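### 3.2 Package form and household reuse

The second part of the study dealt with what people do with food packaging once the food is gone. Participants in Sirkska and Tomar kept a paper diary for 4 weeks and wrote down each package they decided to keep, along with what they planned to use it for. They did not have to record packages they threw out. The two towns collect paper and plastic on different schedules, and we report them separately where the difference matters.

The diaries produced nearly 3000 entries. Jovita Cortés and Maricruz Meléndez coded them independently, using the scheme from the Kidirness pilot with two changes. First, "storage" was split into storage of food and storage of other things. Second, we dropped the code for gifts, which had been used so rarely in the pilot that the coders could not agree on its limits. Entries on which the coders disagreed were discussed and settled one by one. Entries that named no use at all ("might come in handy") were kept in the data under a code of their own.

Most entries fell under storage in both towns. Glass jars were kept for dry food, and metal tins for sewing supplies, screws and letters. Cardboard was kept less often than we had expected from the interviews. When it was kept, the diary usually named a short-term use, such as starting seeds or sorting papers before a move. Several participants wrote that a box had to stand up by itself to be worth shelf space. Plastic bottles were kept mainly for water and for garden use, and participants in Tomar often cut them down first.

We group packages by outer form and material, without regard to brand or contents. Figure 4 shows packages of two of the forms used in coding, a rectangular carton and a bottle.

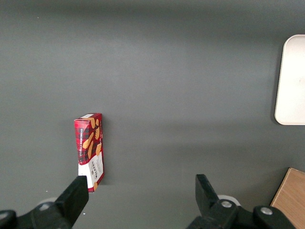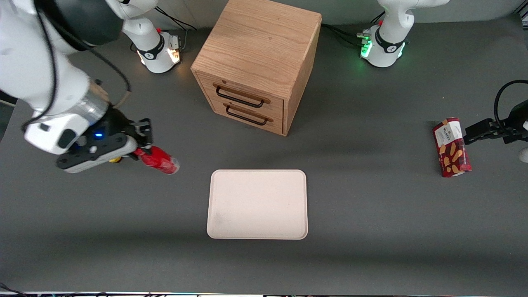
**Figure 4.** Package forms. First image: red cardboard box (Walkers shortbread). Second image: red plastic bottle, lying on its side.

Form alone did not predict how long a package stayed in the home. Participants who had a fixed place for empty containers, such as a pantry shelf or a cabinet in the garage, kept all forms longer than those who did not. This was true in Sirkska as well as Tomar, although the Sirkska homes were smaller. Diaries from larger households also mention disagreements over what should stay, usually about jars without lids. We did not ask about these directly, and the Sunard follow-up will include a question on who in the home makes the decision.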